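Chapter 3
What the Arm Doesn't Know

Students at Irkton were told in June that their robot would pour, carry and sort samples like a trained lab assistant. Be wary of sentences like that one. The club's log, kept by Maite Peñalver, records 301 attempts at one transfer task, and the word "success" changes its meaning twice before the last entry.

This chapter follows the project because its claims are modest enough to check. The bench had a tube rack, a beaker of yellow-green liquid and a two-fingered gripper — ordinary gear, and plenty to go wrong with.
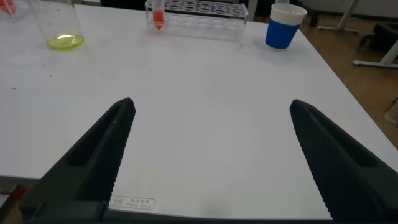 Does a robot that repeats a task 2000 times understand it?

Repetition shows that the program and the bench agree with each other. Move the rack a finger's width and try again before you claim more.

Bastien Tessier, who coached the rival team from Hirnden, argued that such tests are unfair to beginners. Perhaps. We still think a fair result needs a written rule for failure, agreed on before the first run. Section 3.1 sets out the rule the club adopted, and the two colour-sorting trials it didn't cover.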